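4.2 Surfaces at close quarters

The second half of the study left the shopping trip behind and turned to what people have to live with once they get home. Our 52 households had already told us, at some length, what colour they believed their walls and hangings to be. They had been less forthcoming about the places where one hanging or panel meets the next, presumably because few people have ever been asked. The interview guide, in its first version, did not mention edges at all. That omission was corrected in August, after Panagiotis Pavlović had carried out the pilot interviews and come back with a notebook full of complaints about gaps.

The complaints fell into two families. The first concerned light: a strip of it, coming in where the curtain was supposed to prevent this, and always (according to respondents) landing on the pillow or the television. The second concerned match. A householder had bought the Drultia paint and the Wemano cloth under the impression that both were teal, and had discovered on hanging the one beside the other that teal is more of a parish than an address. Eleven different words were offered for the paler member of such pairs, of which 'hospital' was the most frequent and 'duck egg' the most defended.

We had expected the second family to be the more bitter. Mismatch costs money, and a tin of paint is not returned once the lid is off. But respondents rated a colour mismatch as a minor nuisance and a gap as a serious one, even where the gap was narrower than a finger and could be closed by a person willing to stand up. Several described getting out of bed to close it, and then described getting out of bed again. One household had used clothes pegs for two winters and considered the matter solved.

It may be that colour is judged once and then forgotten, while an edge is judged afresh each time one looks at it. Vukčević's shop staff, who were helpful throughout and curious about what we were doing, put it more simply: customers come in with a colour and come back with a gap. The staff sold them tape. We were not able to establish whether the tape was any use, as every household that had bought some had since lost it.

The ratings task therefore used close views, with little in them beyond upright bands of colour and whatever lay between. Raters were given no furniture to admire and no window frame to blame. They were asked to mark where they thought one surface ended and the next began, and then to say how much it would bother them at 2 in the morning on a scale running up to 80. The scale was inherited from the earlier Teston exercise and we can offer no defence of it.
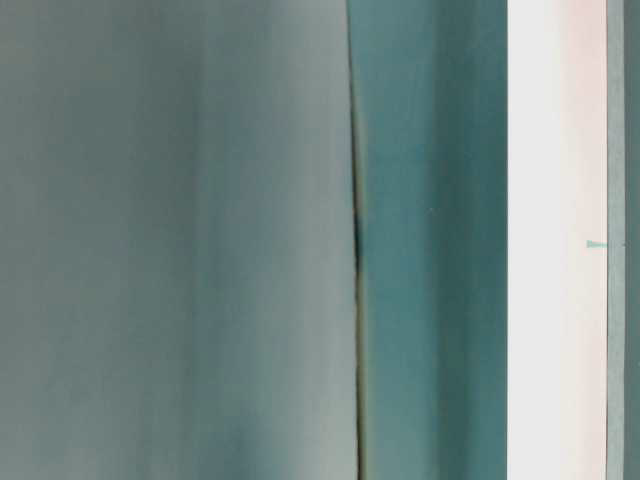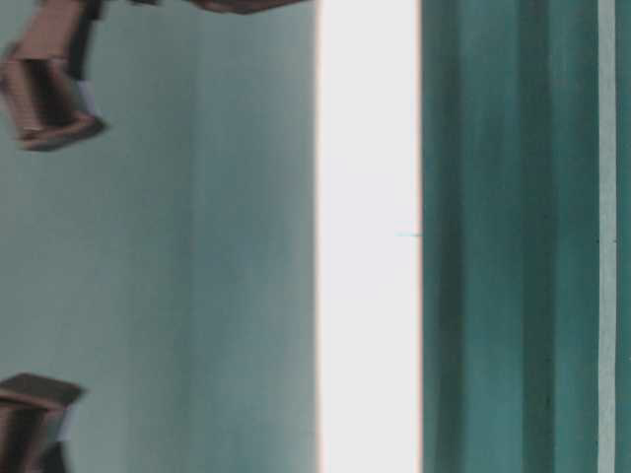
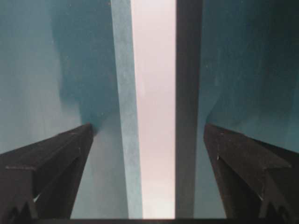 Figure 6. Close views of teal and paler upright surfaces.

Raters agreed closely on where the edges lay and hardly at all on how much they minded them. The middle view of Figure 6 is a case in point: the bright white strip between the pale wall and the darker curtain was marked by everyone, in very nearly the same place, and then scored anywhere from a shrug to a grievance. The thin dark seam in the first view drew milder scores and longer comments. Some raters took it for a shadow and were content; others took it for a gap and wished to know what was behind it. Minding was not predicted by how wide a band had been marked. It was predicted rather well by whether the rater slept on the side of the bed nearer the window, a question we had included only to fill the page.

The written comments came to 3000 words, a good many of them about relatives. Those that did concern curtains are taken up in the next section, together with the pegs.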